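Filed under: Talks & Slides / Local History
4 min read

Speaker notes: The Town Clock Was Wrong and We Liked It

Open without hello. Straight in with the bell: at noon in Esham, the clock says sixteen minutes past. Pause for the laugh. If there is no laugh, pause anyway – it looks deliberate.

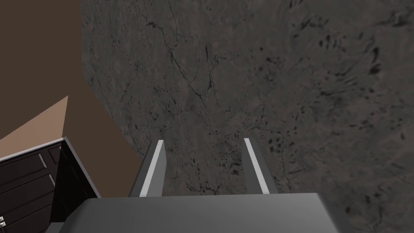
Notes by the speaker, Esham Evening Talks

The clock was made by Sundqvist, a firm that supplied 120 towns and apologized to most of them. Ours ran 16 minutes fast from the first September. The council wrote to complain. Sundqvist wrote back suggesting the town was slow.

Slow down here. People want to write that one down.

Next, the money. Fixing the clock was priced at 1,614 crowns, which the council called outrageous and then spent on a banquet to discuss it. I have read the menu. There were two soups.

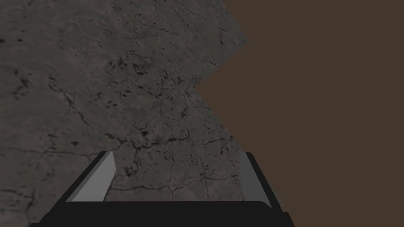
Meanwhile the trains ran on proper time, so anyone trusting the clock got to the platform early and felt smug. The railroad loved us. Rudutitz, one stop down the line, had an accurate clock and missed trains constantly. Don't overdo Rudutitz, there are always people from Rudutitz in the room.

Then the repair. A man came up from Brasivitz, climbed the tower, and set it right in an afternoon. More than 120 people signed a petition to have it set wrong again. Read the petition aloud, but skip the verse.

The council gave in by spring. Minutes of that meeting are timed by the clock, so they end before the mayor says they began.

Water. Then take the one that always comes up:

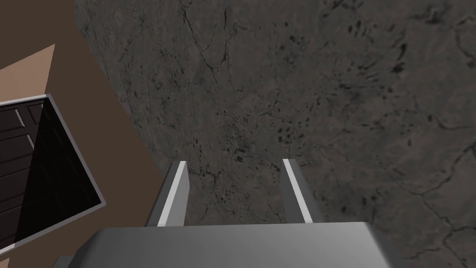

Why didn't people just subtract sixteen minutes?

Most of them did. Visitors didn't, and the inn by the station did very well out of visitors.

Thank the hall, mention the coats, get off before the bell.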